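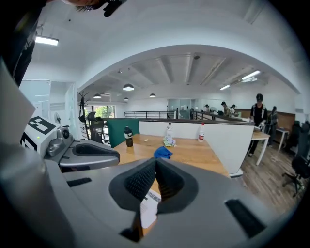
A sheet of printed text against the gripper.

The Losurley office is changing how it handles paper mail, starting in April. Letters will be sorted at 5 p.m. and left in the tray by the Cowie Street door. Parcels still go to the back desk, and anything over 30 pounds stays downstairs until you pick it up.

Please give senders your full name and floor. We get a lot of envelopes marked only "Losurley," and those wait until someone claims them.
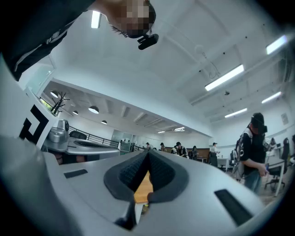 Printing and copies

Jobs of up to 100 pages can go to either printer. Send longer ones to Skernow, the print shop next door, and allow 2 working days. Old letterhead with the Plusutis name on it can be used as scrap. 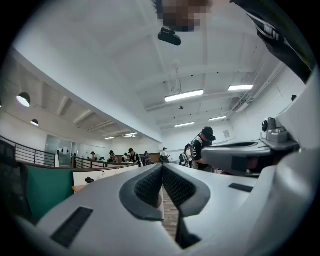

Can I still send personal mail from the office?
Stamped letters are fine. Put them in the outgoing tray before noon, and take personal parcels to the post office yourself.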